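Textile Care and Fibre Science
Unit 5: Mechanical action in domestic laundering
Notes prepared by Meenakshi Marar. Read before the practical with Siham Sqalli.

1. Four factors

Cleaning in water depends on temperature, time, chemistry and mechanical action. The four are usually drawn as a circle (Sinner's circle). If one share is reduced, another must grow to give the same result. A cool wash therefore runs longer or needs a more active detergent.

2. Sources of mechanical action

Fabric in a horizontal-axis machine is lifted, dropped and rubbed against itself. The drop does most of the work on particulate soil. Rubbing does most of the harm: fuzzing, pilling and loss of surface dye on dark cotton.

Drop height depends on drum diameter and on the level of the load. An overfilled drum leaves no room to fall, and the load turns as one mass. Delicate cycles use more water and longer pauses, so the fabric floats and the fall is cushioned.

3. Centrifugal force

The ratio of centrifugal to gravitational acceleration is

G = r × w² / g

where r is the drum radius in metres, w the angular speed in radians per second, and g is 9.81. Below G = 1 the load tumbles. Above it, fabric is held against the wall. Doubling the spin speed multiplies G by four – a point often missed in last year's scripts.

4. Fibre response

Wool felts because its scales allow movement in one direction only. Agitation matters more here than temperature alone. Viscose loses strength when wet and should be given short, gentle cycles. Polyester tolerates agitation but creases if spun hot.

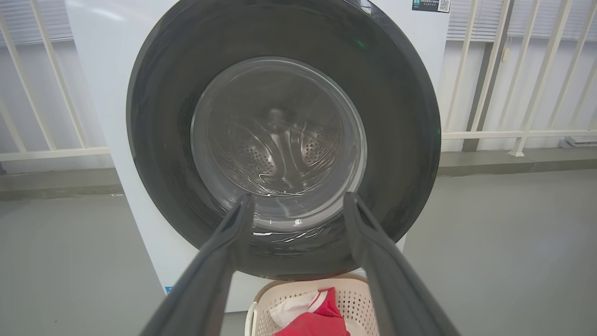
Lift is supplied by the paddles fixed to the drum wall. Their height and profile set the angle at which fabric leaves the wall and begins to fall. In a drum with a paddle at the left and another at the right, as here, each raised edge carries part of the load upwards in turn. The small round holes in the wall let water pass during the wash and drain during the spin.

5. Exercise

A drum of radius 242 mm spins at 875 rpm. Calculate G. State whether the result suits a wool jumper, with reasons.

Reading: Nadar and Nambiar, course reader, section on wet processing. Answers to Senthil Kandasamy by October 11, 2022.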